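Skorkitz

Skorkitz is a tabletop robot cell built in a shared workshop in Kasach. It combines a robotic arm, a two-finger gripper and a set of plain household objects, and is used to practice simple pick-and-place work. The project was started in July by members who had earlier built a sorting machine called Albers. The build log runs to 132 entries.

Layout

The cell stands on white tables set close to each other. A black pole is clamped to one of them, which leaves the main tabletop free for bowls and small items. The arm reaches over the work area from the side, with the gripper pointing down.
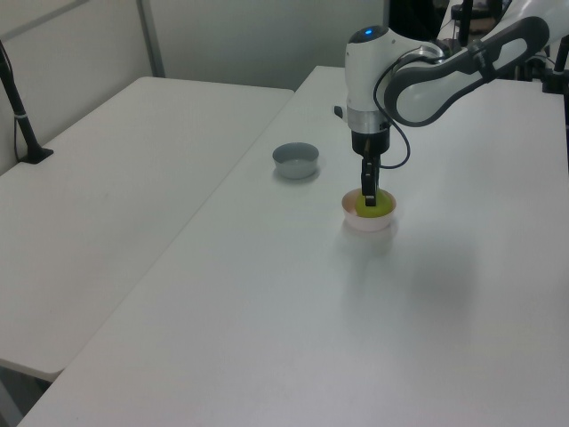 The gripper holding a yellow-green ball in a white bowl.

Software

Motion is handled by Ponia, a control program written by the same group. Ponia stores each task as a list of arm positions and gripper commands. Version 3 added a slow mode, in which the arm pauses above an object before the fingers close. Earlier versions had no pause and were dropped after 245 test runs – most of the faults came from late gripper commands.

Objects and tasks

Tasks are kept short. A typical one asks the arm to pick up an item and place it in a named bowl. Bowls of different colors are used so that a task can be written as a single plain sentence, such as "put the pear in the pink bowl." The starting positions are changed between runs. Round items and items with a narrow top, like a pear standing on its base, call for different grip heights, and Ponia keeps a separate setting for each.

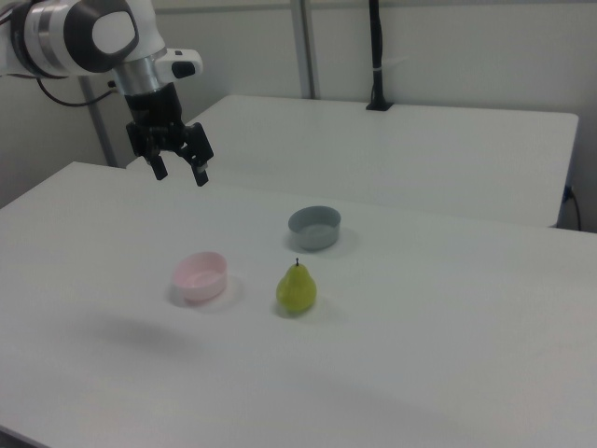 Name

The name was taken from the workshop's street, which appears as Skorkitz on a town map of 1811. The street has since been renamed, but members kept the old spelling for the cell and its log.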